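Subject: Re: [cell-maint] Hand-held grippers, left one closing crooked
Date: 18th October
List: Merrick bench users

> We have the same pair at Larnolora and the left one has started closing
> with one finger ahead of the other. Recalibrated twice, no change. Is
> this a firmware thing? Also, what are you all doing about pads?
> Ours look like something the dog had.

Before you blame firmware, take the finger off and look at the screw. Ours had backed out 2 turns, and I had already spent an evening reading the Condileck release notes, all 37 pages of them, like a person with no hobbies.

What I do now, every 346 cycles or whenever I remember – usually the second one:

- snug the finger screws, by hand, no driver with opinions
- wipe the pads with a dry cloth
- wiggle the marker mount, and if it moves, redo the calibration
- check the cable has slack through a full reach

The table at our end, then the pads and fingers close up:

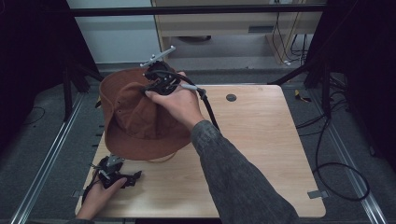
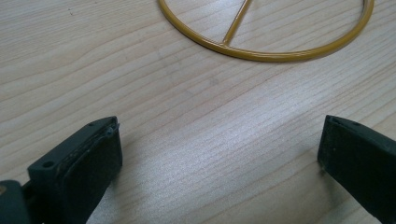
On pads: we cut our own from the Cimis sheet, part 3660. It sheds a bit for the first day and then behaves. Don't glue over the old adhesive. I did that in September and got a pad that slid off sideways at the worst moment available.

If the finger still leads after the screw is tight, swap left and right fingers and see whether the fault moves with them. If it doesn't, it's the linkage, and you have my sympathy – the spare is on a shelf here if you want to borrow it.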